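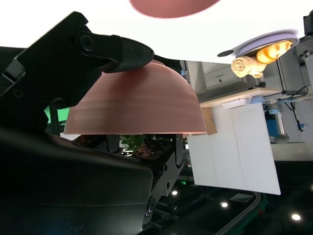

Wrist camera, pink bowl held upside down in the gripper.

Ticket: Bowl slips in grasp after finger change, wrist view partly blocked
Product: Podgate two-finger gripper
Compared with: Etwood gripper, same arm, same controller
Opened by: Karim Khoury
Assigned to: Selamawit Gebremichael
Status: Closed, workaround in place, one item moved to a new ticket

Karim Khoury
We are comparing the Podgate and the Etwood for picking up tableware. The Etwood has finished its set. The Podgate does fine on the small boxes and bad on the bowls. It closes on the bowl, reports a grasp, lifts, and then the bowl turns in the fingers during the move to the drop point. Twice it came out completely. Force is at the default. Firmware is whatever it shipped with, I will add the number when I can get at the status page.

Second problem, maybe related. The bigger housing takes up most of the left side of the wrist view. The grasp planner keeps picking a point on the far side of the rim that it can't see well.

Selamawit Gebremichael
Thanks. Please send:
the force setting as a number, not "default"
the close position the gripper reports once it has the bowl
whether you are using the flat pads or the textured ones
controller log from one failed pick

Karim Khoury
Force is 12 on the controller's own scale. Reported close position is 1076 on all the failed picks I looked at. Textured pads. Log attached. Firmware page says 3, no decimals.

Selamawit Gebremichael
1076 is the value you'd get if the fingers stopped on something early. I would expect the number to move a little from pick to pick with a curved object. Getting the same one every time makes me think of the soft stop in the old Etwood profile. Did you load a fresh profile for the Podgate or copy the other one over?

Karim Khoury
Copied it. Lina set it up that way so the two runs would match.

Lina Harb
Yes, that was me. I copied the motion profile and changed the tool offset. I did not touch the stop limits. I assumed they were read from the gripper.

Selamawit Gebremichael
They are not on firmware 3. The controller uses whatever is in the profile. So the fingers reach the Etwood limit, the controller calls it a grasp, and you never get the force you asked for. Please make a clean profile from the Chamoun template, enter the Podgate limits by hand, and run the open/close check with nothing between the fingers before you go back to the bowls. Keep force at 12 for now so we only change one thing.

Lina Harb
Done. The open/close check passes. The close position now varies between picks. The bowl stays put on most lifts but still turns when the wrist rolls fast.
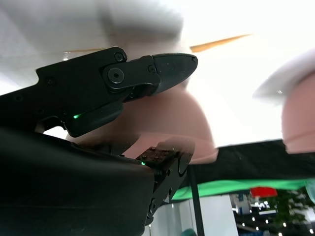

Pad wear was the next thing on my list, and I went through the wrist camera stills with Lina before asking for any parts. The profile change fixed the early stop, so what is left should be friction or approach angle. With the jaws open you can see the brown speckled pad along the top of the lower jaw, and it looks rough and slightly worn. I can't judge the upper one from that angle. The LEDs on both finger parts are green, so I am not chasing a power or comms fault on this ticket. Please swap both pads as a pair and rerun the bowls at the same force. (Selamawit)

Karim Khoury
Swapped both pads Sunday. Ran 12 picks at force 12, normal wrist speed. No drops. The bowl turned in the fingers on 3 of them, all on the fast roll. Slowed the roll in the profile and ran the set again with no turning.

Munther Qaisi
Reading along because I have to write up the comparison. If the roll is slower for the Podgate, the Etwood has to be rerun at the same speed or the cycle times don't mean anything. Also please note in the results that the first Podgate runs used the wrong limits. I don't want those averaged in.

Lina Harb
Agreed. I moved the first runs to a folder called "wrong limits" and took them out of the sheet. Etwood rerun is on the bench list behind Delyth's camera work.

Delyth Powell
On the blocked view: I can move the wrist camera outward on the Flarkivport bracket, but the cable clip needs to move with it, and the hand-eye calibration has to be done over. I would rather do that once, after you settle on a gripper. Until then, mask the left side of the view in the planner so it stops offering points behind the housing.

Karim Khoury
Mask is in. The planner now goes for the near side of the rim. Fine for bowls. It skips some small items that sit far left, so I nudge those over by hand between runs.

Selamawit Gebremichael
Closing this one. Changes made:
new profile with Podgate limits entered by hand
both pads replaced
wrist roll slowed
left side of view masked in the planner

Camera bracket move goes to its own ticket, owner Delyth. If the close position gets stuck on one value again, reopen this ticket and attach the profile file along with the log.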